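社区食品分装日恢复举行，首日整理速食肉类

斯图文（Stuven）街区互助中心的食品分装日在停办数月后恢复。 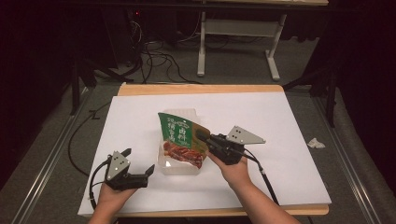

先理台面，再分食品

恢复后的第一次分装于2022-01-29上午开始。中心这次没有沿用过去一字排开的长条桌，改成几张彼此隔开的小桌，每张桌上先铺一层白纸，再摆托盘。当天先整理的是袋装的即食肉菜，包装袋竖着靠在半透明的白色塑料托盘里，印有菜品图案的一面露在外面，领取的人不用翻动就能看到里面是什么菜。

负责分装安排的索莱达·洛伦特（Soledad Lorente）介绍，袋装熟菜过去一直是最难摆的一类。罐头可以叠，盒装面条可以码齐，软包装的袋子平放会往下滑，叠到第三层就开始歪。去年7月的一次分装中，一整箱袋装菜从桌边滑落，其中几袋封口受损，只能作废处理。

“竖着放占的地方其实更小，”洛伦特说，“就是盘子要选对，太浅了袋子会倒，太深了又看不见字。”

托盘由本地包装用品商赫格蒂（Hegarty）提供，属于店里换季清出的存货。中心试过几种深浅不同的盘子，最后留下了现在这一种。垫在下面的白纸每轮分装后更换，桌面本身不再用清洁剂反复擦洗。

按户登记，统一领取

据中心登记表，本轮共有217户报名，其中102户选择了含肉菜的组合，其余各户选择素食组合或只领主食。登记时需要填写家中人数、有无忌口以及能否加热食物。没有炉具的住户可以另外注明，中心会优先配给撕开即食的品种。

登记工作由佐菲亚·扎莱夫斯卡（Zofia Zalewska）负责。她说，报名表比以前多了一栏，请住户写明是否看得懂外文包装。本轮收到的食品中有一部分是中文包装，对不少住户来说，除了袋子上的图案，几乎无从判断内容。中心为此准备了对照单，写有菜名、主要配料、过敏原和加热方法，与食品一起放进领取袋。

对照单的翻译由住在附近的比伦特·阿克布鲁特（Bülent Akbulut）牵头。他经营一家小型食品杂货店，店里常年进亚洲调料和速食，对包装上的常用说法比较熟悉。他提醒说，袋装红烧类菜品多数含有大豆和小麦成分，对这两类食物过敏的住户应先看清配料再领取，不确定时可以在现场询问。

“不少人问能不能连袋子放进微波炉，”阿克布鲁特说，“铝箔内层的不行，要倒进碗里。这一条我们写在了对照单的最上面。”

装袋顺序有调整

装袋的顺序也作了改动。从前是各类食品放在一起，由分装人员一次配齐；现在每张桌子只处理一类，装完一盘再往下一桌送。罐头和瓶装食品先入袋，随后是米和面，软包装的菜放在最上层，对照单夹在袋口内侧。面包和水果不提前装，领取当天在门口另发。

住户埃迪特·维达（Edit Vida）过去几年一直来这里领取食品。她说，以前回到家常发现面包被罐头压扁，袋装菜的汤汁也漏过一回，把纸袋底都泡软了。她希望今后能增加小包装，独居的人一次吃不完一大袋，开封后又放不久。洛伦特表示已记下这条意见，下一批采购时会询问有没有单人份。

领取时间与地点

已登记的住户可凭短信编号到中心正门领取，每户限领2袋。行动不便的住户可以由家人或邻居代领，代领人需报出登记人的姓名和编号。因工作时间冲突无法到场的，可提前致电改约，食品最多保留2天，逾期将转给候补住户。

请自备结实的提袋。中心备有少量纸袋，用完为止。

食品捐赠照常接收，包装应完好，剩余保质期约在三个月以上。本轮较缺的品种有食用油、婴儿米粉和无糖豆奶。自制食品、已开封食品以及需要冷冻保存的食品暂不接收。捐赠物品请送到侧门，不要留在门外过夜。

下一轮登记的开放时间将张贴在中心布告栏，并以短信通知已登记住户。

撰文：肖万·奥里安（Siobhán Ó Riain）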